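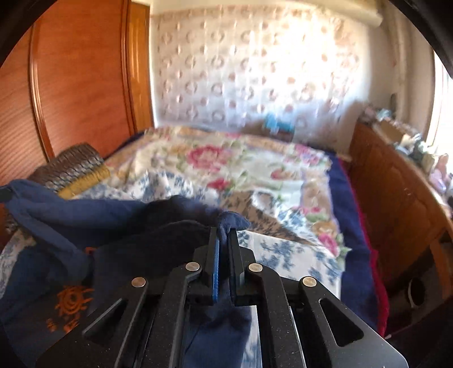
Eckhard Rieger would not buy a laundry robot this year or next, he said, and he would tell his neighbors in Kikthorpe the same. A machine that takes an hour over a basket of clothes is no help to a person who can do it in ten minutes, in his view, and the price would have to drop by more than half before he looked at one again.

His remarks came at a public evening on household machines held at the Kikthorpe library on August 30, 2019. It drew 43 people, most of them from the surrounding streets, along with staff from two companies working on the problem.

One of them, Amow, has been trying to get a machine to handle ordinary laundry since last December. The company said it has put 852 different pieces of clothing and linen through its tests. Socks and hand towels go well. Fitted sheets, hooded sweatshirts and anything turned inside out do not.

Amow gave its current results for a plain bath towel picked from a pile. Out of 100 tries, the machine ended up with a neat fold 61 times. With a long-sleeved shirt the number was 18. A fold took it roughly 6 minutes, and that does not count the time spent finding a corner to hold.
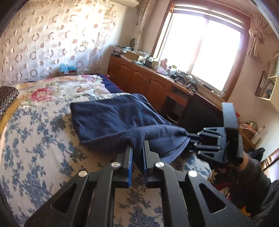

Finding the corner is still the hard part, according to the company. Cloth has no fixed shape, and a towel dropped twice on the same bed will land two different ways. A home also has patterned quilts, dark clothes on top of other dark clothes, and daylight that changes through the afternoon. Software that did well on a bare table in the company's shop lost about a third of its score when it was moved to a furnished bedroom.

The second company, Anozie, works on store jobs. Its shelf-stocking unit, called Firkitz, can put boxed goods and cans in place overnight but leaves bagged items and produce to the staff. Anozie said two grocery stores are using it on trial and that neither has cut any hours.

Neither company would name a date for a machine that people could buy for the home. Amow said it plans to keep to towels and pillowcases for now and add shirts once the fold rate is higher.

The library will hold a second evening in the spring, on floor cleaning and dishes. Admission is free and seats can be reserved at the front desk.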